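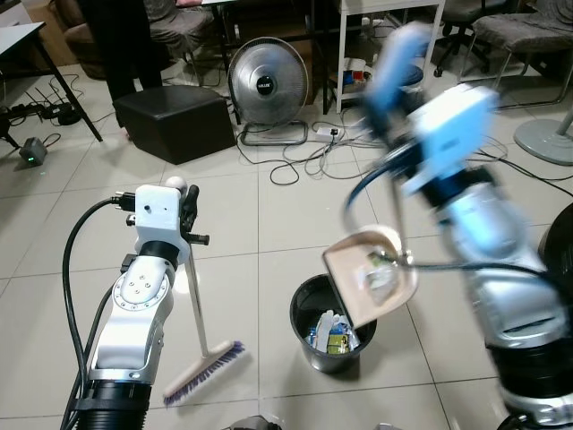 Keeping a Shared Room Clean: Floor Care Report

Gülizar Ekinci
Tutor: Birgit Petersen
Submitted 2026-07-14

1. Aim

The household module asks each student to study one routine job and write down how it could be done with less effort. I chose sweeping the floor of a shared room in the Neronia building. The room is used all day, and litter goes into one bin which is emptied when somebody remembers.

2. Method

I kept a cleaning diary over 19 sessions. For each one I wrote down the time taken and what was moved before sweeping. I also put a short form through the letterboxes in the building and got 53 back. Most people said they sweep the middle of the room and leave the edges for another day.

3. The floor and the tools
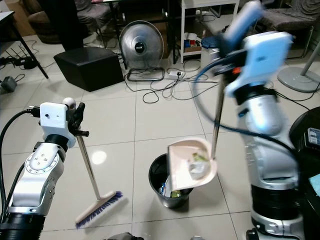

Tiles are easier to keep clean than carpet, but the joints between them hold dust and the brush has to go over them twice. Ours are large and glossy, with thin grout lines, so there are fewer joints to deal with. The overhead light reflects off them near the broom, and I found that crumbs show up best when I look towards a reflection like that. The bristles are dense and the head is rectangular, which suits a straight run along a wall. The dustpan has a long metal pole, so it can be tipped into the bin without bending down.

Small furniture should be moved first — the ottoman and the fan take a moment each. Cables are slower. In my diary the sessions where I lifted the cables off the floor took longest, and I would like to see them fixed to the wall.

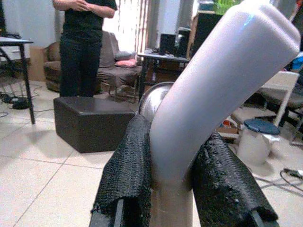
Figure 3. Pipe elbow held over the tiled floor, with the brown seat and its two pillows behind.

4. Results

The edges collected more dust than the middle in every session. Starting at the walls and working inwards saved going back over clean tiles. Emptying the pan after each half of the room also helped, as light wrappers tend to blow out of a full one.

5. Further work

In October I want to repeat the diary in a carpeted room and compare the two. Birgit Petersen has suggested adding a column for the weather — wet shoes were not recorded this time.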